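4.2 Workspace and cup-handling trials

The Tollent build was carried out in a shared workshop, in a room also used by other members. No part of the room was rebuilt for the work. The desk, the shelving and the radiator stayed where they were, and we planned the robot's standing positions to fit them. This differs from the setup in Section 3, where the arm was tested alone on a bench and could reach in every direction.

The control software runs on a desktop computer and talks to the robot over a cable. We tried a wireless link in January and dropped it after repeated delays in the hand commands. The cable solved the delays but added a new problem: during turns the robot could step on its own wiring. We limited turning to 165 degrees in either direction from the start position and told the operator to stop the run if a foot came near the cable. The limit is set in software and can be changed by the operator before a run.

For the trials we used light objects that members had brought from home. Each run began with the robot standing at the end of the desk. The operator gave the grip command, then a command to hold the arm out over the desk, then a command to lower the object. Figure 6 shows the robot at the desk with a small white cup in its right hand. 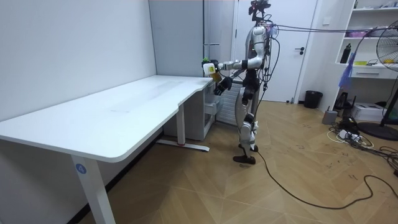
Figure 6. Cup handling at the right end of the desk. The right arm is extended and the left hand is raised near the edge of the desk.

Jytte Thygesen objected, on reading a draft of this section, that a single grip force for all objects hides the most useful result, and that a home builder would want to know which objects need their own setting. We agree in part. The fixed force was chosen to keep the operator's job simple, and it held for most of the objects we tried. Thin paper cups were the exception and were run with a lower setting, given in Table 3.

We ran 28 trials with the fixed setting and 12 with the lower one. In 11 of the fixed-setting trials the operator had to correct the wrist angle by hand before the object could be lowered. Most of these corrections came early, before Malou Grímsdóttir rewrote the wrist calibration — the older routine assumed that the shoulder was level, and ours sat slightly low on one side. We did not repeat the early trials after the change, so the two groups should not be compared directly.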